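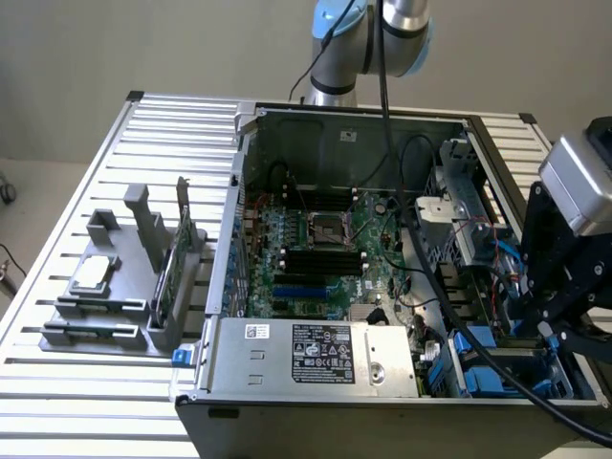
3. Why the desktop tower keeps finding second owners

Most writing on second-hand electronics begins with phones, and with good reason: they are small, easily posted and replaced often. We think the desktop tower deserves far more attention than it gets. Across our two field sites, Bultlow and Pruleck, it was the machine people talked about with the most warmth and in the most detail, and often the one that had passed through the most hands. One household in Pruleck could name every previous owner of the computer in the back bedroom, and could say which of them had added what.

The material in this section comes from 18 interviews with people who had bought, inherited or been given a used desktop, and from the sales notes kept by two second-hand shops, Grandier in Bultlow and Medve in Pruleck. The interviews took place in people's homes wherever possible, with the computer in the room. Being near the machine made a great difference to what people remembered. A question about when a disk had been changed might get a shrug at first, and then a long and lovely story once somebody had looked behind the desk.

3.1 Room to work

The first theme is space. Owners described the inside of a tower as somewhere they could find their way around, even when they had never been taught to. Several compared it with a kitchen cupboard or a shed. One retired bus driver in Bultlow told us that he had opened his daughter's old laptop, looked at it for a minute and closed it again, but that he had been "in and out of the big one for years". He had no training of any kind and was delighted to be asked about it.

Laying the case down came up again and again. With the side panel off and the machine on its side, the board faces upwards and parts can be lowered into place from above (Figure 2). People did this on dining tables, ironing boards, beds and, in one memorable case, the lid of a chest freezer. They also spoke about the light: a lamp over a case that is lying down reaches the memory slots and the processor socket far better than it does when the case is standing under a desk.

Space matters for a further reason, one we had not expected. A roomy case lets two people look in together. Gervásio Nogueira, who carried out the Pruleck interviews, noted how often the first repair had been done in company – a niece and an aunt, two neighbours, a father reading the instructions aloud while his son held the torch. What was learned that way tended to stick, and it travelled. The niece in question has since looked after the computers of half her street.

3.2 Parts that move on separately

The second theme is that a tower rarely changes hands as one thing. The sales notes from both shops show cases, power supplies, drives and memory leaving on different days and to different buyers, and the interviews fill in what happened next. A graphics card bought for a teenager's games went on to an uncle who edits wedding films. An old case was painted green and now houses its third set of insides. We found these chains a real pleasure to follow, and we would urge anyone planning similar work to allow plenty of time for them.

They do make ownership hard to record. Our first version of the interview form asked how long the person had owned their computer, and the answers were almost useless. People wanted to know which bit we meant. From June onwards we asked about the case and the main board separately and left a blank half page for everything else. The blank half page was where the best material turned up, and we have kept it in the form for the next round.

Figure 2. Desktop tower with the case open and lying on its side on a slotted aluminium work table.

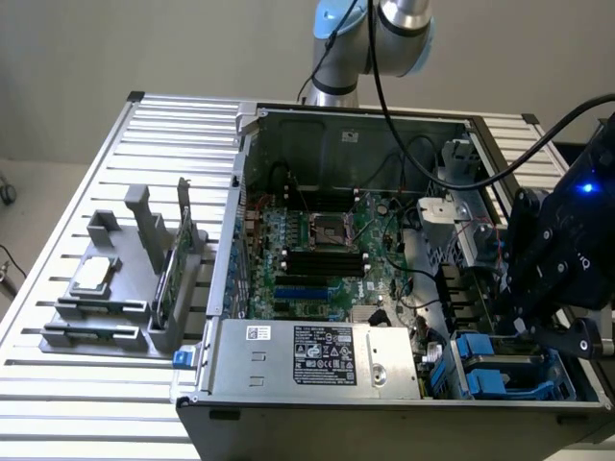 3.3 Keeping the old one

Finally, a word on storage. Many of the people we met kept at least one tower that was no longer in use, generally in a loft or under the stairs. The usual explanation was spare parts, but when we asked what had last been taken from it, few could say. Some were holding on to photographs they had never copied across. Others simply liked the thing. A woman in Bultlow had written her thesis on hers and dusted it when she did the shelves.

These stored machines never appear in shop notes, and a survey that asks only about computers in use will miss them too. Section 4 returns to them and sets out the 30-minute loft visit we used in Pruleck, with the questions in the order we asked them.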